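スタジアム改修の「工費」と「総事業費」、どちらを信じればいいのでしょうか

Heloísa Trindade

地元のグラーンリー(Grarnley)球場の改修について教えてください。市の広報に載っている金額と、説明会で配られた資料の金額が合いません。広報のほうは「総事業費」、資料のほうは「工事費」と書いてあって、後者が少し安い。差額が何なのかを窓口で聞いたところ「諸経費です」と言われて終わりました。諸経費という言葉で納得できる人がどれだけいるのか知りませんが、私は納得できませんでした。

もう少し事情を書きます。改修の中身は、内野スタンドの座席の全面交換、外野側の通路の新設、照明の取り替え、それから練習用グラウンドの移設です。施工はOrozcoという会社で、設計は別のところです。工期は17か月。その間、試合は隣町のGromodskaの球場を借りてやるそうです。借りる費用がどちらの金額に入っているのか、資料をすみずみまで読んでも分かりませんでした。

疑っているのは次の点です。

・工期がずれたときの追加費用を誰が払うのか、どこにも書いていない
・「経済効果」の数字だけが妙に細かい
・球団との使用契約が改修後に何年残るのか、説明する人によって言うことが違う 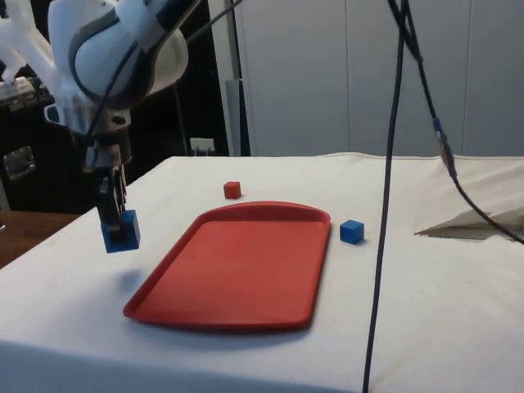
聞きたいこと

1. 総事業費と工事費の差額には、ふつう何が入るものなのでしょうか。
2. 差額の内訳を出してもらうには、どこに何を請求すればいいのでしょうか。
3. 経済効果の試算は、どのくらい信用していいものですか。

野球は好きです。球場が新しくなること自体に反対しているわけでもありません。子どもの頃から通っていて、三塁側の上のほうの、夕方になると西日がまともに当たる席が気に入っています(改修後の図面ではそこに屋根がつくようで、それは少し楽しみです)。ただ、払う額を知らないまま楽しみにするのは気持ちが悪いので、詳しい方がいらしたらお願いします。

――――

Brodie Tamihana

以前、別の自治体で体育施設の発注に関わっていました。球場そのものは一度しか経験がないので、その範囲で書きます。

差額に入ることが多いのは、設計料、工事監理料、地盤や既存構造物の調査費、各種申請の手数料、備品、移転費、予備費です。このうち金額が大きいのは設計と監理、それに予備費です。備品は意外な曲者で、座席は工事費に入るのに、売店の冷蔵設備やロッカーは備品扱いで外に出ている、というような分け方がよくあります。分け方に絶対の決まりはないと思ってください。だから「工事費だけ」の数字を前面に出している資料を見たら、私はまず外に出されたものを探します。

代替球場の借用料は、たぶんどちらにも入っていません。私が見た案件では、施設の建設費とは別に、運営側の年度予算に紛れていました。Gromodskaに払う分も、改修の予算書をいくら読んでも出てこない可能性があります。探すなら、スポーツ振興や施設管理の費目の「使用料及び賃借料」です。球団が自分で払う契約になっていることもあるので、そこは協定書を見ないと何とも言えません。

請求の仕方ですが、窓口で口頭で聞いても「諸経費」以上の答えは出ないでしょう。意地悪をしているのではなく、窓口の人も知らないことが多いです。情報公開請求で、文書名をなるべく具体的に書いてください。私なら次のものを並べます。

・事業費の内訳書(当初のものと、変更があれば変更後のもの)
・設計業務と監理業務の契約書
・施工者との工事請負契約書のうち、工期と契約変更に関する条項
・球団との施設使用協定書
・経済効果試算の報告書の全文と、その委託仕様書

「改修に関する一切の文書」と書くと、量が多いという理由で延長されたり、関係の薄い議事録ばかり出てきたりします。黒塗りは覚悟してください。単価の部分はまず塗られます。ただ、費目ごとの小計まで塗られていたら、それは不服を申し立てる価値があります。

工期については、17か月という数字をそのまま受け取らないほうがいいです。その中に開幕前の試験使用や芝の養生が入っているかどうかで、意味がだいぶ変わります。内野の座席を替えながら照明もやるとなると、クレーンの置き場の取り合いになります。私が見た現場ではスタンドの打設が冬にかかって止まり、再開したときには足場の借り賃だけが積み上がっていました。遅延の理由が施工者側にあるのか、天候や設計変更なのかで負担が変わるので、契約変更の条項は飛ばさずに読んでください。

協定の残り年数が人によって違うという話は、起点の違いかもしれません。署名した時から数える人と、改修が終わった時から数える人がいます。延長の選択権が球団側だけにある協定もあって、それを含めて「残り」と言う人もいます。原文を見れば一行で片づく話なので、口頭の説明を何人分集めても時間の無駄です。
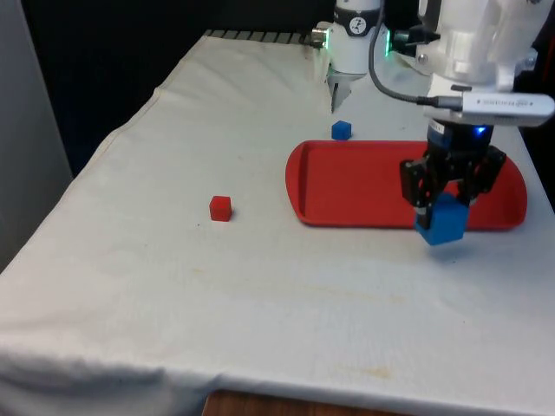 白い布をかけた台と赤いトレイ

――――

芝生席の常連

経済効果は信用しなくていいです。あれは使う側が欲しい数字を書く書類です。

隣町のときもすごい額が出ていたけど、駅前の店はその後2軒閉まりました。まあ球場のせいかどうかは知りません。でも増えた分だけ足して、減った分は引いてないんですよ、ああいうのは。球場で夕飯を食べた人は、その日は家の近所の店で食べてないわけでしょう。

見るなら、客がどこから来る前提になっているかだけ見ればいい。泊まりの客が多めに書いてあったら怪しい。うちの球場に泊まりで来る人を私は見たことがありません。春のキャンプならまだ分かるけど。

あと屋根は三塁側の上段全部にはつかないはずです。図面だと9列目から上だけに見えました。西日は残ると思います。間違ってたらすみません。

――――

Heloísa Trindade(追記)

お二人ともありがとうございます。文書名の一覧はそのまま使わせてもらいます。

さっそく報告書の概要版だけ見たのですが、宿泊客の割合の出どころが「関係者へのヒアリング」となっていました。関係者が誰なのかは書いてありません。全文を請求します。

Tamihanaさんに一つだけ。予備費は、使わなかったら市に戻るものなのでしょうか。それとも途中で別の工事に化けるのでしょうか。

――――

Brodie Tamihana

制度上は、使わなければ残ります。実際に残ったのを私は見たことがありません。終盤になると「ついでに」という工事が出てきて、看板や外構で消えます。契約変更の一覧を、完成前と完成後の2回請求して見比べるといいです。完成後のほうに急に項目が増えていたら、そこが予備費の行き先です。

屋根の件は、私は図面を見ていないので分かりません。

――――

関連する質問
・球場の命名権料は改修費に充てられるのですか
・Berko陸上競技場の人工芝、張り替えの周期が短すぎませんか
・改修中の年間シート、払い戻しの対象になりますか
・ナイター照明を取り替えたあとの近隣への光漏れについて
・市民球場の使用料が10月から上がる理由
・説明会の議事録が公開されないときの請求方法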